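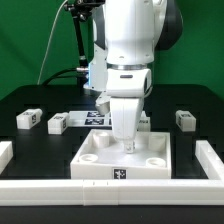 White square tray with four corner posts, black worktop, second bay.

Visit report: Prondeck fixtures workshop, Stidmont
November 29, 2022

The workshop makes trays and holders for small-parts handling, and moved to Stidmont from the Lengyel site in July. The visit covered the fixtures room and the stores. The machining hall was closed for floor work.

The fixtures room is one long space divided into bays. Worktops in the second bay are black, with a bright green backdrop behind. White parts are easy to pick out against both, and the tray on the bench could be inspected from the doorway without extra lighting.

The tray is a plain design. It has a flat floor, low raised walls on all four sides and a cylindrical post near each corner. The posts are not of one height. The back pair stand taller; the front pair are short, wide rings with open centres. There is no post in the middle of the floor.

We asked about the low walls. Earlier trays had walls 56 mm high, and staff found them awkward to reach over — the present pattern was drawn up after 3 trial versions. Drawings are kept under the project name Skallorska, and revisions are logged on paper as well as on the server.

Stores are on the floor above. Trays are stacked in lots of 20 with card between them, and each lot carries a label with the drawing number and revision letter. Two lots were on hold with labels missing.

The visit took 2 hours. Parking is at the rear, and the side entrance is the one to use. Safety shoes are needed in the stores but can be borrowed at reception. The machining hall should be open to visitors again once the floor has been resealed.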